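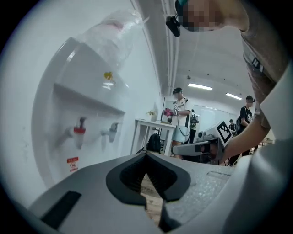
Black fingers open beside the water dispenser, with the second gripper and its square marker a little farther back.

WORKSHOP NEWS: THE GRIPPERS HAVE LEFT THE BENCH

Share (19) | Print | E-mail this item

Members who have been at Trondine lately will know the Tariritz project by its noise, mostly a clicking sound followed by somebody saying "again." The project has reached the stage where the hand-held grippers get carried around the room and pointed at ordinary objects. If one has been pointed at your lunch, the project apologizes. It also asks whether you could bring the same lunch next time, for consistency.

For anyone who skipped the winter meeting (there was soup, you missed out), the plan goes like this. A robot arm is expensive and bad at doors. A person is cheap and good at doors. So you build the robot's hand first, give it to a person, and have that person do chores with it while a camera on the gripper records what happens. Later you train an arm on the recordings, and the arm does the chores. We are firmly in the part where the person does the chores.

Laimutė Lapiņa started the build on her kitchen table and moved it to Trondine in March, when her family asked for the table. Her first version closed with a bicycle brake lever and had the grip of a handshake you'd rather forget. The current one has soft black fingers that meet in a V, a pale gray plastic housing, and enough room inside for a person of moderate patience to route the wiring. She has put 148 hours of printing into housings so far. A fair share of that went into a batch with the screw holes mirrored, now holding down the tarp on the woodpile.

The fingers took the longest. Hard plastic ones dropped everything smooth. The first soft ones held on beautifully and then wouldn't let go, and we lost a morning to a roll of masking tape. What finally worked was a softer mix from Grimport, ordered by mistake in a quantity suited to a shoe factory. If you need rubbery black anything, please ask. We have it.

The square black-and-white markers are there so that software can work out where a gripper is and which way it's tilted. They need to stay flat, clean and in view. Keep your thumbs off them. Last month a whole afternoon of recordings placed the gripper inside the wall, and the cause was a smear of peanut butter. We know whose sandwich it was and have decided to be adults about it.

Several people are also wearing head straps with small devices on them during sessions, and yes, you look exactly as you think you do. They come off at the end. One went home on its owner as far as the grocery store in June, and the store was very nice about it.

WHAT WE'VE LEARNED ABOUT TAPS

A water dispenser sounds like an easy target. It stays where it is and wants very little from you. But there are two taps, the hot one has a red handle, and a gripper that has spent a week learning to pinch things has strong feelings about red handles. House rule, then: cold tap only while the gripper is in hand, and no electronics under either one. Put the cup down first, then go for the tap. Laimutė has this written on her forearm some days.

Our other discovery is that people cheat. Give a grown adult a gripper and a cup, and within a minute the free hand has come up to help. The recordings are full of helpful hands. An arm trained on those would presumably wait for a hand to arrive, and we'd have built a very slow way of asking for assistance. Free hand in your pocket, please. If you have no pockets, see the apron hook.

WHERE THE NUMBERS STAND

The target is 3,000 usable recordings before anybody is allowed to shop for an arm. The trial week gave us 65. Of those, 19 were thrown out, mostly for helpful hands, with one lost to a fit of sneezing. At this rate the arm will be bought by somebody's grandchildren, so we would like more people.

No skill is needed. You pick the gripper up, do the small job on the card, set it down, and do it again. Evening sessions start at 6:30 and go until the batteries or the operators give out. New people get the older gripper, the one we call Kazlauskienė after the make of jam whose lid it failed to open for eleven days. It opens it now. The jam was past its date by then.

A few requests from the bench:

Charge the packs when you finish. The green light means charged. The orange light means charging. No light means you plugged it into the dead outlet by the lathe, like everyone does.

Name your recordings with your initials and the job. "final," "final2" and "goodone" have been deleted, with regret.

If a finger tears, leave the pieces in the yogurt tub and don't glue it. The last glued finger lasted four squeezes and took part of the housing with it.

Clean up spills yourself. The gripper can't hold a mop yet. It has been tried.

Drawings for the current housing are in the blue folder next to the drill press, along with a version for left-handed people that is really the same version with a note of sympathy. A proper left-handed one is promised for July. Laimutė is at Trondine most evenings and will take questions, spare bearings, and any jar with a difficult lid.

Comments (7) | Print | E-mail this item
Last updated: July, 4:15 p.m.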